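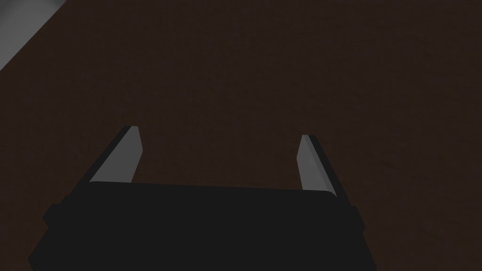 *By Rima Tarawneh, Prusstead*

A robot arm that clears tables and puts away dishes in a computer simulation still isn't ready for a real kitchen, according to Zadden, the Prusstead company developing it.

The firm gave its latest results in October after 2000 simulated attempts at simple chores, such as picking up a block, moving a cup and closing a drawer. The arm finished 728 of them without an error.

"It's better than last year, and it's still not good enough to leave alone with your plates," said Magnus Matheson, who runs testing at Zadden.

The simulated arm uses a gripper with two flat fingers that open wide. Matheson said boxes and blocks give it little trouble. Cloth and thin items lying flat on a dark surface are harder - the software often misjudges where the edge is and closes on nothing.

Zadden plans to move to real hardware this winter at Mansour, a housewares store in Tismont. A single arm will restock one low shelf after closing time, with a worker nearby to stop it. The trial is set to run for 60 nights.

Store manager Hanan Qudah said she doesn't expect it to replace anyone. Her evening crew puts out over 500 items in a shift, and she said the machine would be slower than her newest hire.

"If it can do mugs, I'll be happy," she said. "Towels we'll keep doing ourselves."

Othmane Soliman, who has worked on the store's floor for six years, said he would like to see it try the bottom shelf first. "That's the one that gets your knees," he said.

Zadden has not set a price or a date for a home version.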